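The long snapper who almost stuck with baseball

Orkgate's long snapper has played in 90 games for the club, and by his own estimate he has been mentioned on a broadcast twice. One of those was for tripping over a pylon. He tells that story early, before the coffee has even arrived, and he tells it well, with his elbows out to show how he went down.

"My mother saved the recording," he says. "She has a whole shelf of my college games and then that one clip. She says it's the only time they said our name right."

We met at a diner on the Prurby road, a short drive from the practice fields, where he has been coming for breakfast since his rookie camp. He is bigger than you expect and softer spoken, and he is the kind of man who asks the waitress how her son's knee is doing and then waits for the full answer (it's doing better, thank you, though the stairs are still a trial). The offseason program had let out for the morning, and he was in no rush at all, so we ordered the pancakes and started at the beginning.

The beginning was Karlow, where he grew up the youngest of four and pitched until he was 17. Football was something he did in the fall to stay near his friends. He played some guard, a little defensive end, and one bad afternoon at fullback that he would prefer to leave out of this. The snapping came along in October of his junior year, when the starter broke a thumb and the coach lined up the whole team and had each of them throw a ball backward between their legs.

"Most of them went over the fence," he says. "Mine went to the punter. It was ugly, but it went to him, and I remember the coach just wrote something down and walked off. I thought I was in trouble."

He was a walk-on in college, at 199 pounds, and spent his first year there being told to eat. He did as he was told. By the time he finished school he had put on the weight and had snapped in every game for three seasons, and he still went undrafted. He had a tryout, then another tryout, then a winter of unloading trucks for his uncle back in Karlow — a job he speaks of with real fondness — before Orkgate called. 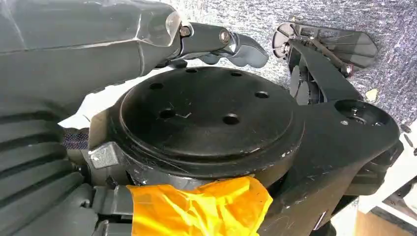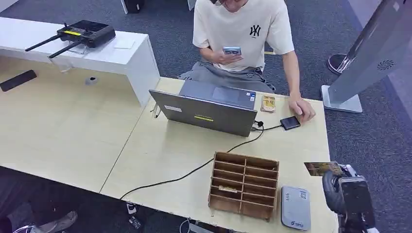
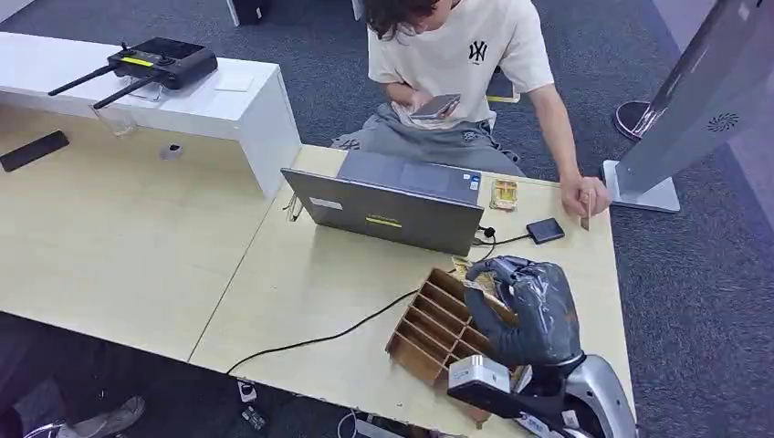

Top to bottom: a look down on the black hub; at the desk with phone and laptop; the cardboard organizer beside the same laptop.

What he wanted to talk about most was practice, and it took very little to get him going. He keeps a log of every snap he makes outside of games, in a spiral notebook, with a mark for where the ball arrived. Last summer he wrote down 2,045 of them. He aims for the holder's top hand on kicks and the punter's right hip on punts, and he wants the laces to come around the same way each time so the holder has nothing to fix.

"People think it's strength, and sure, you need some," he says. "But mostly it's your feet. If my feet are set the same, my hands take care of themselves. When I have a bad day I go back and look, and it's my left foot. It's always my left foot! I could have saved myself years."

The harder part, he says, is what comes after the ball is gone. He has to get his head up and block somebody who has had a running start, and then, on punts, he has to run the length of the field with everyone else. He made four tackles last season and can describe each of them in more detail than this page has room for. The best one came on a cold afternoon with the wind at his back, when the returner cut inside and ran, as he puts it, "right into my lap, like a dog that's glad you're home."

His dog, by the way, is named Tiêu, after a town his wife loved on a trip they took together before they were married. She is a brown mutt with one ear up, and she goes along to the park when he snaps into a net in the evenings. She used to chase the balls. Now she lies down behind the net and sleeps through the thumping.

He turned down a bigger offer two years ago to stay put, and he is a little shy about it. The house is close to the fields, his wife likes her job, and he has had the same holder and the same kicker for three seasons running. The three of them eat lunch together most days and hardly ever talk about football.

"I know what his hands look like upside down," he says of the holder. "I'd know them anywhere. You don't want to start over with new hands if you can help it."

He plans to play as long as they'll have him, and after that he would like to coach high school kids, linemen mostly, and maybe a pitcher or two if the baseball staff is short. He already runs a free clinic in Prurby every spring. This year a boy of 12 showed up who could put the ball on a bucket from full punt distance, and he has been telling everyone at the club about it, including the head coach, who asked him very politely to wait a few years.

The check came and he reached it first. He had snaps to get in before dinner, he said, and the dog would be waiting by the door.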